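Mirkside Picking Kit: Set-Up Guide
Section 4. Setting up the bin and running your first picks

By now the arm is bolted down and the Fallow controller shows a steady green light. Time for the fun part! Most people get through this section in one sitting, and it is a real treat to watch the arm go after a mixed bin on its own.

Before you start: press the stop button once and check that the arm holds still. Keep it within reach for every step below.

4.1 Fix the bin

1. Set the double bin on the work surface with the larger compartment toward you.
2. Fit one spring clamp to each side of the bin. Push on the rim with your palm. If the bin slides, move the clamps and try again.
3. Route the cables so they follow the arm with some slack left over. Swing the arm by hand through its full reach and watch for snags.

Caution: The bin walls are hard and the fingers are not. Keep the approach speed at 200 or lower until you have finished 4.3.

4.2 Load the objects

4. Put five or six objects in the larger compartment. Go for variety! Round, square, shiny, clear, soft: the Praltivthorpe grasp software likes a mix, and you will learn a lot more from it than from a bin full of blocks.
5. Leave the other compartment empty. Picked objects go there. 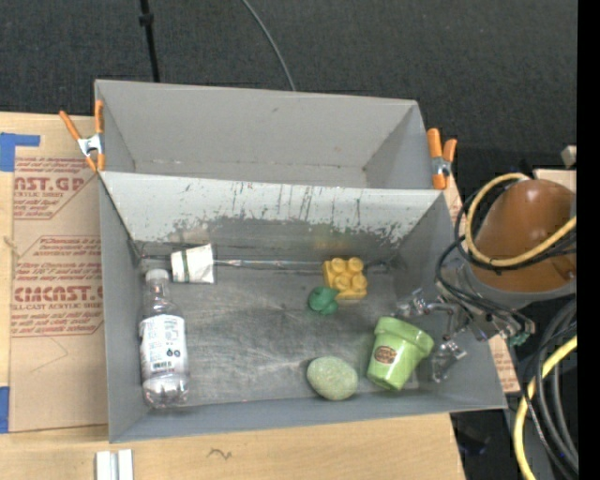 Figure 4-1. Gripper in the loaded compartment, fingers at the flowerpot.

Note: Scratches and worn coating inside the bin are fine. Strong glare is a different matter, so dim or move your lamp if clear objects keep getting missed.

4.3 Run the picks

6. On the controller, choose Bin to Bin and set the count to 50.
7. Press Start and step back from the arm.
8. If the screen shows code 2601, the fingers closed on nothing. Press Resume and the arm will pick a new target.
9. When the run ends, save the log. You can store up to 1000 picks before the oldest are written over.

Happy with the result? Raise the speed one notch and run it again. For the optional Mertens soft finger pads, go to Section 5.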